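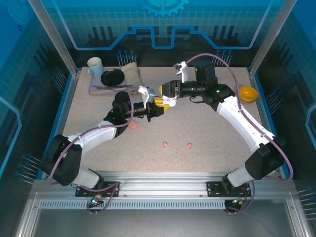

Page 41

Setting up your Zevell study cycle

I put this part of the guide together after my own third try at keeping a daily Talmud page going, so it leans toward the mistakes I made. You'll need the Zevell reader installed and a free evening.

1. Open the reader and pick a tractate. I'd start with Berakhot or Megillah. Eruvin has diagrams and I love it, but please don't start there!

2. Choose your pace. The default is one full page a day, front and back. I run on the half-page setting (one side only) and I've stuck with it since July.

3. Turn on the commentaries. Rashi is on already. Add Tosafot if you want it - I leave it folded until I've read the main text twice, otherwise I wander off and never come back.

Note: The Sfeir translation opens beside the Aramaic. If you'd like to try the original first, tap the column heading and it tucks away.

4. Set your review days. I use one review day for every 12 sides. The reader suggests the ones you marked as hard, plus 3 from earlier in the tractate. 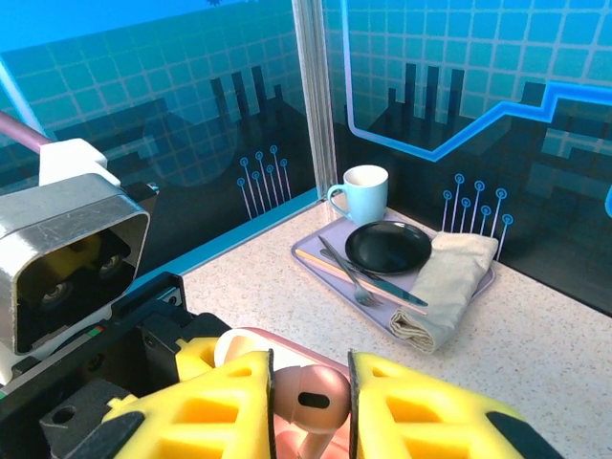
5. Link a study partner. Type in their Jernent address and wait for them to accept. You'll both see the same bookmark, and notes in the margin show up for the two of you only. My partner writes over 85 notes per chapter (I wish I were kidding), so you may want the "collapse notes" switch.

6. Download before Shabbat or a holiday if you plan to print. The print view puts the text in the middle with the commentaries wrapped around it, just like the old volumes.

Caution: Changing tractates in the middle of a cycle clears your review list. Your notes stay put, but the hard-page marks are gone for good. Export them to Skevau first - Menu, then Marks, then Send.

7. Check the calendar screen. If the finishing date looks wrong, go back to step 2 and see whether you're counting sides or full pages. I mix those up every single time.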